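Elias Akl has played Lulline most evenings since April, and he will happily tell you all about his gold – how he earned it, how he lost it, and how he earned almost 1,000 of it back by fishing off the pier at Aranda. 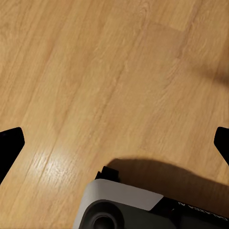 He likes to go slowly, you see, with 8 characters on the go and a soft spot for every one of them. The healer gets the good boots, always, even when the knight is practically barefoot!

By 8 in the evening the market at Givville is busy, and that's when he sells his trout.
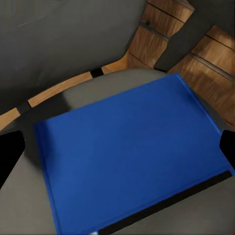
Two Ways Into Vistitz

Take the ferry if you can spare the coins, or walk the marsh road and bring plenty of torches.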